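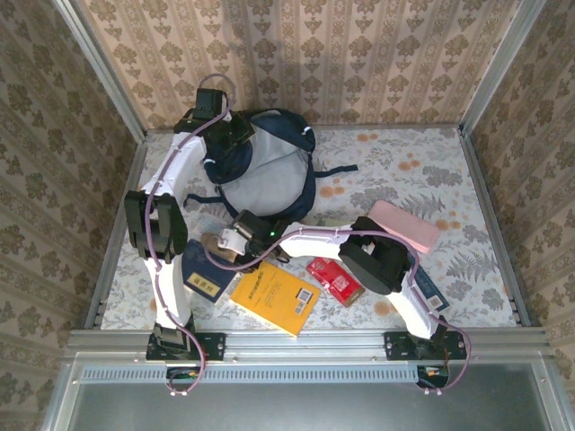
Home | Notebook | Fixtures | Kit | Contact

Thursday, October

Back on the match balls this morning, with a big mug of tea and the heater going. Drevthorpe under-fourteens want theirs ready for the girls' cup tie, and two of the Sukix ones were still losing air overnight, bless them. I put a drop of oil in each valve and left them on the shelf with a chalk mark, so please don't pump them up again until I've had a look!

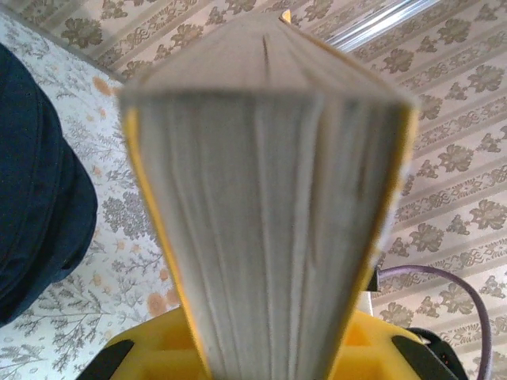 Lenon Sports Workshop, Ball and Boot Bench

The bounce test took most of the day. I drop from the Malik stand every time now (the old broom handle was never quite straight, and I think we all knew it) and write down the best of the goes. The older training ball came up nearly 239 mm short of the newer one, a good deal worse than I'd have guessed from kicking it about in the yard. It may only want more air, so I'll try again before anyone bins it.
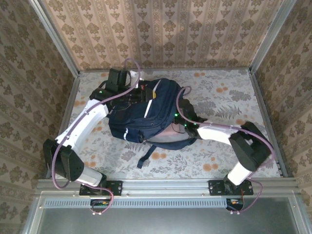

Studs and laces

Counted out 300 studs for the winter boots and sorted them by length into the old biscuit tins. The long ones are on the left, whatever the lids say. Laces are low again, and I've asked for white this time as the black ones leave marks on the socks.

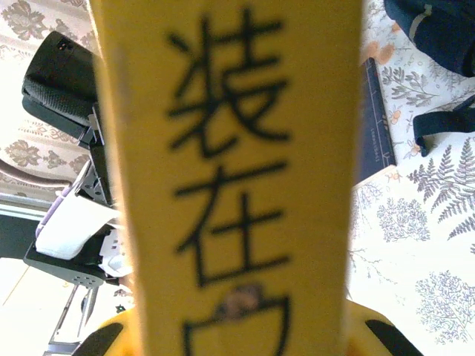 Bench, Thursday, before tea.

Still to do: goalkeeper gloves, and a new washer for the pump.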